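Cledside's little film festival is back, and you can watch it all from home for nothing

If you have worn out your box sets and could do with something different on a winter's evening, there is some rather lovely news from Cledside this week. The town's festival of short films from North Africa and the Middle East is returning for a second year, and because the Grundo is still closed, every one of the films will be shown online, free of charge, to anyone who signs up.

The programme opens on February 15, 2021 and is made up of nine shorts, the longest of them 30 minutes, so you could quite happily fit a couple in between supper and bedtime. Once a film has gone up it stays up until the festival ends, which will be a relief to anyone with small children or an unreliable connection (or, as in our house, both).
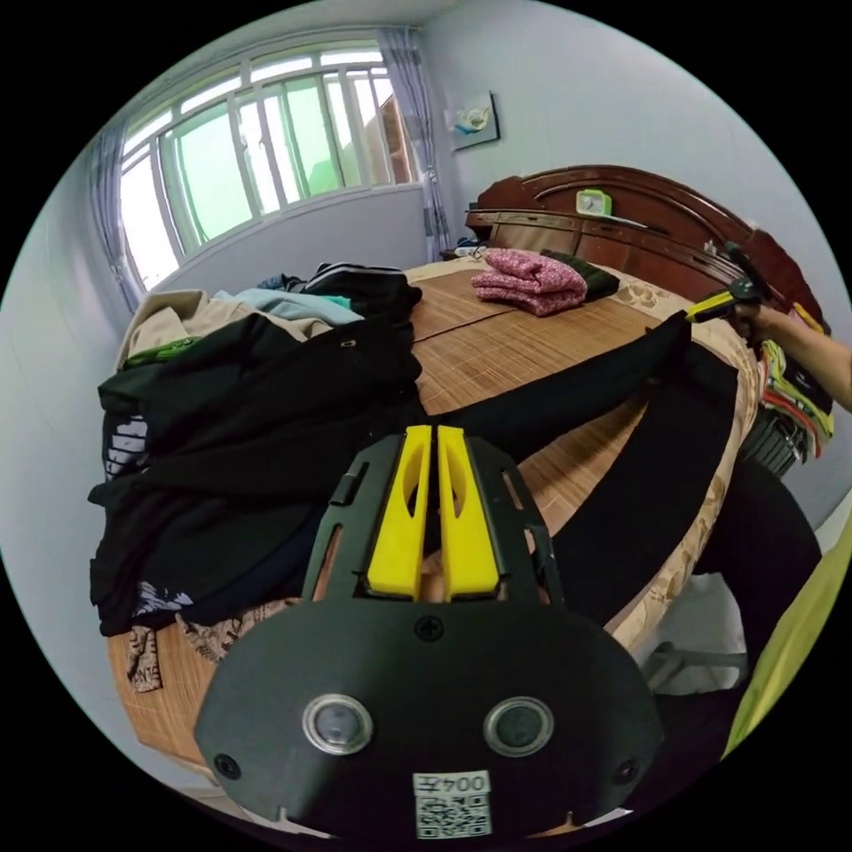 Marwa Salem, who chooses the films, told us she had watched far more than she could ever squeeze in, mostly at the kitchen table with her headphones on, and that she had changed her mind about the running order more often than she would like to admit. "I wanted people to laugh a bit this year," she said. "Last year I sent everybody home in tears, and I had letters about it!"

Her own favourite is a gentle comedy set on the last evening of Ramadan, in which two brothers fall out over who promised to bring the sweets, and then have to drive across the city together to find a shop that still has any. It is in Arabic with English subtitles, as are most of the others, though there are two in French and one with hardly any talking in it at all.

The opening night film comes from Kenza Belkadi, who grew up a few streets from the Grundo and still remembers being taken there by her grandmother. She will be answering questions live after the first showing, and viewers can send theirs in beforehand or type them in on the night. She did ask us to mention that she is a little nervous about it – so do be kind.

Sound and subtitles are being looked after by Vavesex, the local firm that helped out last time, and captions for deaf and hard of hearing viewers have been added to the whole programme.
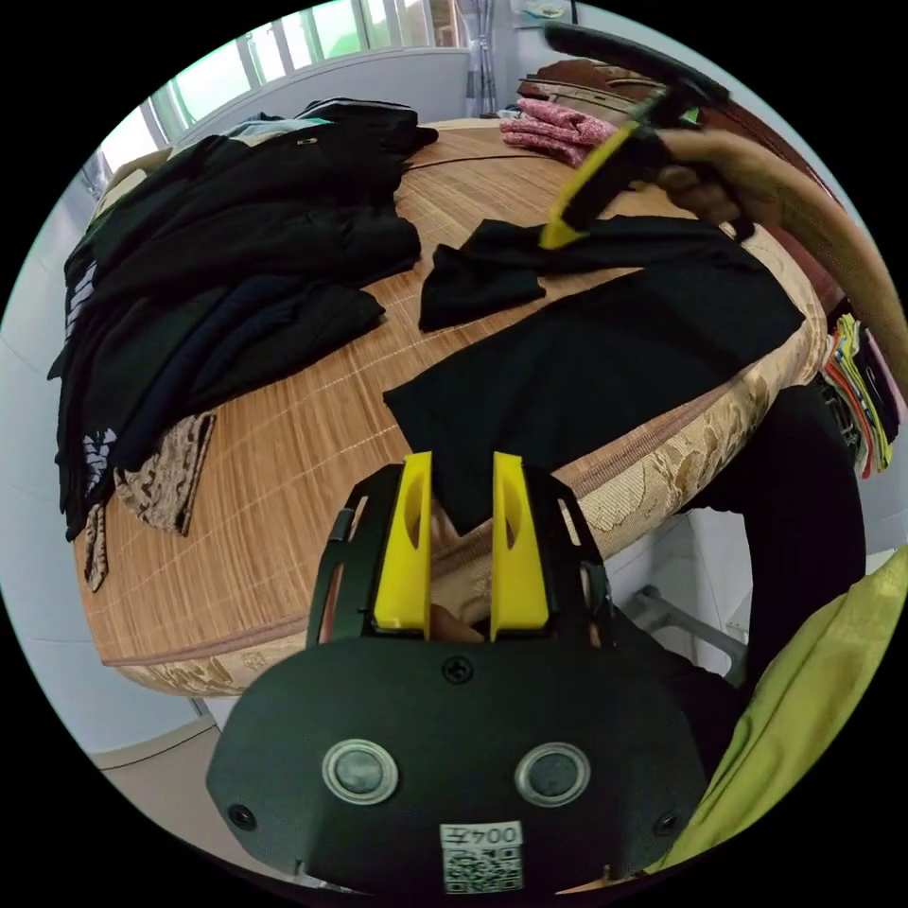
How to watch

Sign up on the Grundo's website with your name and an email address, and a link will be sent to you on the morning of each showing. One link will do for a whole household. Donations are welcome and go towards the new seats, which the cinema hopes to have in place by June.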